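Color lesson at Loklow draws a crowd for three test tubes

The Loklow science center spent part of December on primary colors, and the demonstration table was admirably short on clutter. It held a clear rack, a glass beaker, a pink bowl and small amounts of red, yellow and blue.
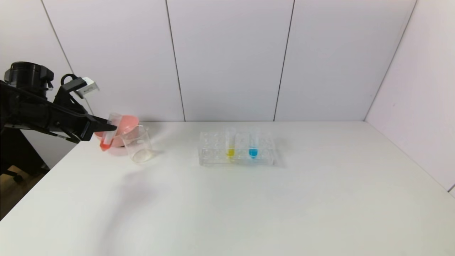
The idea is old and the budget is older. Pour one color, look hard, argue about what comes next. Zhiqiang Xiao, who planned the session, had hoped for 800 visitors over the month. He got 1,377, several of whom asked where the restroom was.
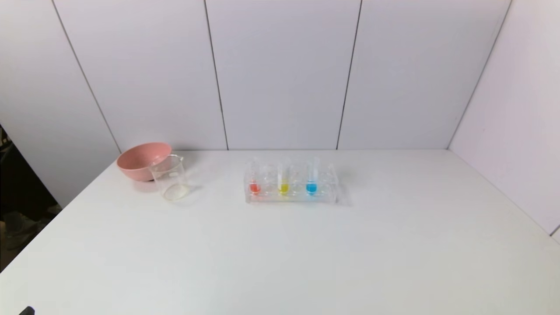

Xiao says the trick is using very little liquid. "Fill the tubes and people think it's a drink," he said.

We use cookies to remember your settings. Accept | Manage 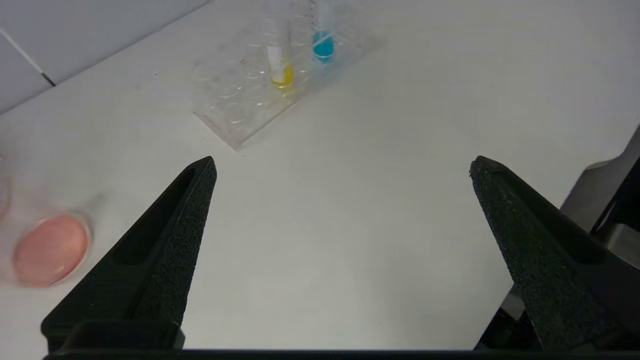

Page last changed: December, 4:10 p.m.

The pink bowl has picked up its own following. One visitor from Tremblay wanted to know if it was for sale. It isn't.
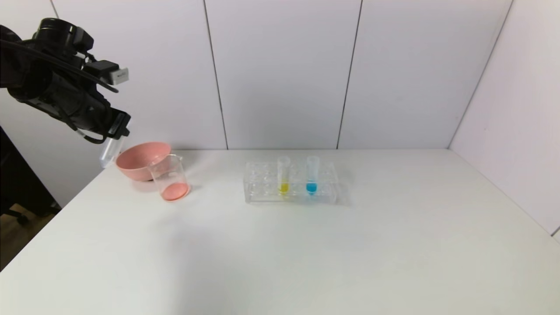
The program moves to the Janholm branch next, with green promised by popular demand. Admission stays at 4 dollars.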